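Building Materials 2: Hard Floor Finishes
Handout 9 — Surface condition, cleaning and small repairs
Issued July 19, 2021

Read before the practical. Bring the record sheet from Handout 8.

1. Scope

This handout covers in-situ concrete and natural stone laid as a finish in dry interiors. Screeds below carpet and sheet goods were dealt with earlier and are not repeated. Resin coatings come later in the module.

2. Concrete: what the surface records

The top few millimetres of a slab differ from the body of it. Trowelling brings fine material and water upwards. If it is done while bleed water is still present, the water content at the surface rises and the paste there sets weak. Such a surface wears quickly and gives off dust under foot traffic. If trowelling is left too late, the blade drags and leaves marks that no later cleaning will remove.

Colour is a poor guide to strength. Pale patches may come from uneven curing, from later spillage of plaster or filler, or from salts left as moisture evaporates. Treat these as separate causes on the record sheet. A scratch test with a steel point will usually tell weak paste from a sound surface with a deposit on it.

Hairline cracks in a random pattern are commonly due to early drying shrinkage and stay shallow. Cracks that run straight across a bay, or that differ in level from one side to the other, need to be reported and monitored before any finish is applied.

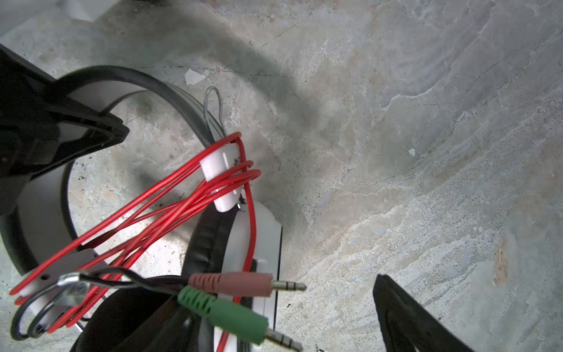

Fig. 1. Concrete floor with hairline cracks, chalky smears and a small rust-orange stain.

Rust-coloured stains have two usual sources. The first is steel left standing on the floor, such as furniture feet or dropped fixings. The second is iron within the slab, either in the aggregate or as tying wire close to the surface. A stain of the first kind stops growing when the metal is removed. A stain of the second kind returns after cleaning. Do not use strong acid on either: it etches the paste and widens the affected area.

3. Stone: polish and porosity

Marble and other limestones are composed mainly of calcium carbonate and react with weak acids, including vinegar and many bathroom cleaners. The result is a dull patch called an etch mark. It is a loss of polish and cannot be washed out. Polishing proceeds through successively finer abrasives, ending in this course with a 3,000 grit pad. Skipping a grade leaves scratches that show only under low-angle light.

Porosity governs staining. Place a drop of clean water on the stone and note the time taken for it to darken the surface. Fast uptake calls for an impregnating sealer before use. Sealer reduces absorption but gives no protection against etching.
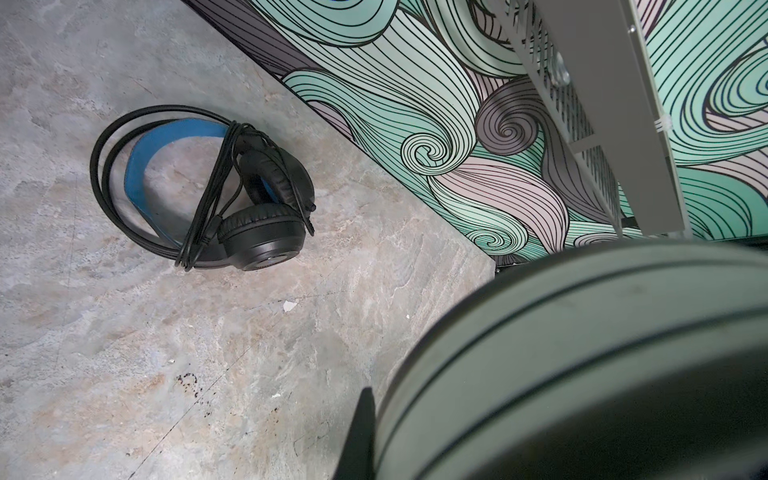 Patterned stone makes inspection harder than plain stone does. Veining breaks up the outline of a stain, and on a gray-and-beige marbled floor a faint etch mark can be missed altogether from standing height. Work from a kneeling position, with a lamp held close to the floor, and clear each bay before starting. Small items are easily overlooked at the planning stage: a headset left on the stone with its long cable coiled round it covers more of the surface than the ear cups alone would suggest. Mark any area that could not be inspected as "not seen" — never as "sound".

4. Practical work

Samples are labelled Pestden (trowelled concrete), Brarnport (honed limestone) and Gadik (polished marble). Work in groups of 2. Complete the scratch test on the first sample only, and the water drop test on all of them. Allow 16 minutes for each water drop reading and enter "no uptake" if the surface has not darkened by then.

Record sheets go in the tray by the wash sink. Rinse the abrasive pads before putting them back — dried slurry will mark the next sample.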